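Robotic Handling, Unit 8: Comparing finger pads on a two-finger gripper
Handout prepared by Iresha Gunawardena. Lab session: Tue 5 May, Wandport building.

Read this before the session. You will run the same pick with two sets of pads, flat and textured, and record where each one fails. Leave the controller at the force limit saved in the Zemow profile for both sets. If you change it between sets the results cannot be compared.

Each pair completes 21 picks per pad set. A pick counts as good if the item is lifted, held for five seconds and released over the target. Slips during the hold are logged separately from missed grasps - the two have different causes and the report must treat them apart.
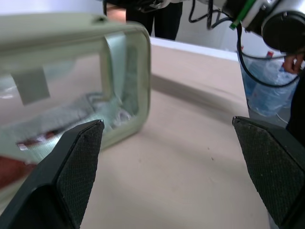
Why do we fit the wrist camera before testing the pads?
The camera adds mass beyond the last joint, so the arm's payload settings have to include it. Pads tested without it would be tested on a slightly different arm.

Textured pads hold thin, crumpled material better at low force but can mark soft plastic. Flat pads spread the load and are easier to clean. Neither is a fair choice if the fingers are out of line, so check alignment with the jaws closed and again at half opening.

Log files go in the Majumder folder, one per pad set. Last August's class collected 294 usable picks; their table is there for reference. Questions on calibration to Tharushi Bandara.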